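2022-07-06
posted by Anjani Purba | bench notes, Korevport | 3 shares | 4 comments

Picking up from Makis's entry, so skip back one if you want to know why the cup list changed. I was on the tabletop station all day, which means drinkware and cloths again. My running question (and my mother's, every single time she calls) is whether these things can clear a table yet. Sort of! On a good run you'd swear yes, and then you watch the next run and the arm spends half a minute closing on air next to a handle.

Mugs first. Handles are still where we lose time. If the handle points out to the side, the right arm gets it more often than it misses. Turn it away and the policy goes for the rim and tips the mug. Yoga thinks we should just let it grab the rim and get good at that. I don't love it, but I'd try it for a day. We're at 131 runs on this layout and I was hoping to reach 400 before we touch anything, so please don't "tidy" my cup positions, Mervin.

Clear-ish glass is worse than I wanted. The depth is full of holes and the arm stops high, like it's being polite. Aisyah suggested leaning on the color view alone for glass, and she's got a branch of Latuheru that does it, so I'll pull that tomorrow morning before anyone else wants the machine.

Cloth: I can get it picked up. Folded is another story. What we get is a cloth in a different place, in a different lump. I'd count that as "moved" and leave "folded" blank in the sheet, and I'd like everyone to score it the same way. Makis was giving half points, which makes the July numbers a bit rosy.

The part I keep coming back to is speed. I can clear the same table in the time it takes one arm to make up its mind about one cup. Then again the arm would do it 3000 times without complaining, and I was complaining by lunch. For the shop floor I'd say sorting loose parts into bins is closer than dishes. For a kitchen, not this year.

To do: swap in the Nonden finger pads, rerun the sideways mugs, ask Pakix about a quote for two more sets. 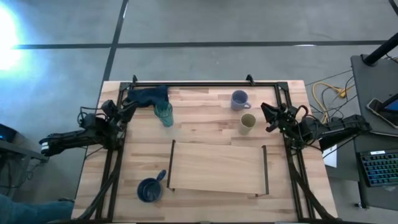
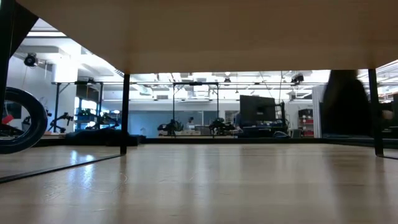
First one: drinkware and the navy cloth between the two arms. Second: looking across the room from under a tabletop.

Comments (4)

Makis Deligiannis: Fine, no more half points. I'll redo my rows.

Mervin Gill: I moved ONE cup.

Aisyah Chin: Branch is pushed. Read the notes before you run it, the crop is different.

Yoga Harahap: Rim grabs on Thursday then? I can take the afternoon.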